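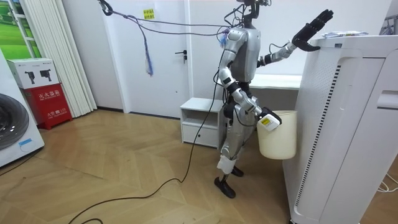 Fig. 1. Left hand on the bin rim, right hand open near the top of the purifier.

Week 4 notes: collecting demonstrations
Tuesday, February 4, 2020 | Neelam Prajapati

Each group records 20 episodes of the bin task. Vary the start pose of the bin between episodes. Keep failed grasps and label them as failed.
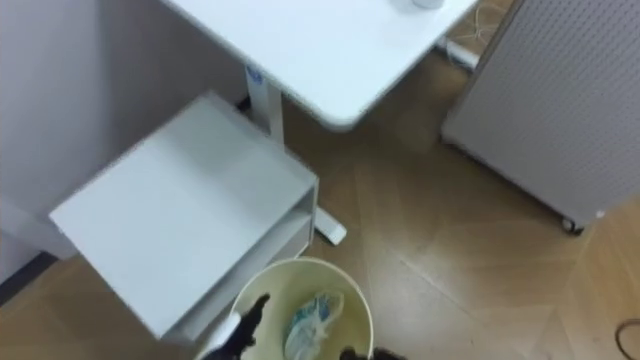
Fig. 2. View from above: wastebasket with a bag inside, one gripper to each side.

Check both views before you save. Send logs to Rizwan Mondal.

Last updated in December
4 comments | 23 shares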